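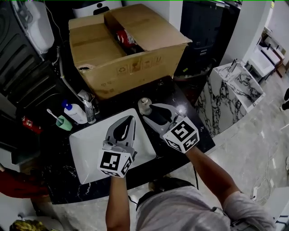
White basin, black marble top with white veining

How to re-seal around a countertop basin

I put this off for most of a year. The old bead of silicone in our upstairs bathroom had gone a sort of tea colour, and there was a gap at the back where water kept getting underneath. I finally did it in May, in one morning plus a day of everyone brushing their teeth in the kitchen, and it was much easier than I'd built it up to be.

What you'll need

A tube of sanitary silicone (I used Wendent clear, but white is fine with a white basin)
A sealant gun
A plastic scraper
Silicone remover
Masking tape, kitchen roll, old rags
Methylated spirit
A small bowl of water with a squirt of washing-up liquid

Please don't be tempted by a metal scraper, especially on marble. I borrowed one from Heather Rennie for my first go at a bathroom, years ago, and I can still find the scratch with my fingernail.

Getting the old stuff off

Clear the counter completely. I mean all of it, soap and toothbrush mugs included, as you'll want room for your elbows. Put the plug in too, or the first lump of old silicone will go straight down the waste (ask me how I know!).

Run the scraper along the top edge of the bead, then along the bottom, and pull. If you're lucky it comes away in long satisfying strips. Mine did at the front and absolutely did not at the back, so I used remover there. Try a dab somewhere hidden first – some removers aren't meant for natural stone, and it'll say so on the tin. Leave it as long as the label says, then scrape again and wipe.

Go over the whole join with meths on a rag and let it dry. I left the window open and went off to have lunch. New silicone won't stick to old silicone, so if you can still feel anything rubbery, go round once more.

Taping and sealing

Stick one line of tape on the counter and another on the basin, leaving a gap of a few millimetres all the way round. Corners are fiddly. For rounded ones I tear the tape into short bits and overlap them.

Cut the nozzle at an angle, smaller than you think. Start at the back, where any wobbles won't show, and keep the gun moving at a steady pace. Try to get round in one go. Then dip a finger in the soapy water and smooth the bead with one light stroke per side, wiping the extra onto kitchen roll as you go.

Peel the tape off straight away, while the silicone is wet, pulling it back at a low angle. If it lifts an edge, smooth it again with a damp finger and then leave it alone. I always fuss with it and always make it worse.

Leave it to cure for a full day before you run the tap. Check your tube, as some want longer.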